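News from the Water Group

Dear neighbours,

I write again about the water in our street, as many of you have asked me after the last meeting. I am sorry that it took until May to put everything together.

As you know, the houses on the upper part of Dralero Road have hard water. It is not dangerous. The water company has told us this two times in writing and I believe them. But it leaves white marks on the taps and in the kettle, and the washing machines suffer from it. In our own house we changed the heating element of the boiler after 7 years, and the plumber showed me the old one. It was covered in a crust as thick as my finger.

Colin Pearce from the corner house has collected the answers to the little questionnaire. Thank you to all who filled it in, also to those who wrote on the back. Most households would like to try a softener, but the opinions are very different on the price. A shared system for the whole row was offered to us by the firm Kondach for 2000 pounds, without the digging. With the digging they would not give a fixed price, and for me this is a reason to wait. A small unit under the sink costs 700 pounds with fitting, and each family can decide for itself.

Please remember that the kitchen tap for drinking is normally left on the hard water. I did not know this before. The softened water contains a little more sodium, and people who must be careful with salt should ask their doctor.

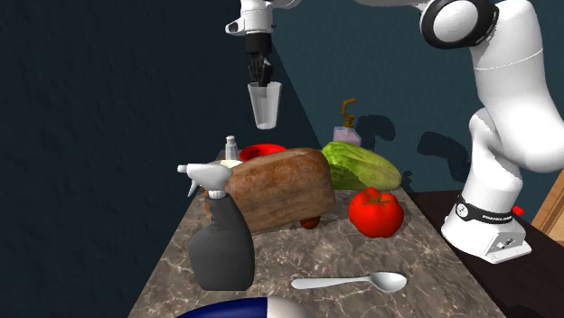
A drinking glass above a marble-patterned worktop (computer image).

Until we have decided, there are some simple things which help. For the kettle I use citric acid from the chemist, two spoons in a full kettle, and I leave it for half an hour without boiling. Afterwards rinse it well. Vinegar works also, but my husband complains of the smell in his tea. For the shower head, you can unscrew it and put it overnight in a bowl with the same mixture. Do not use this on natural stone, because the acid makes dull spots which do not go away. Mrs Pearce has learned this with her window sill and she asks me to warn everybody.

Glasses come out cloudy from the dishwasher in many houses. If the cloud disappears with a drop of vinegar, it is only lime and you should put more salt in the machine. If it stays, the glass itself is damaged and nothing will help. In this case a lower temperature is better for the new ones.

The test strips have arrived and you can take one from the box in my porch. Please write your house number and the result on the list beside it. The next meeting is on Wednesday at half past seven in the hall at Pralturance Court. Please use the side door, the front one is being painted. If you have an old water bill, bring it with you, we want to compare the quantities before we speak to Kondach again.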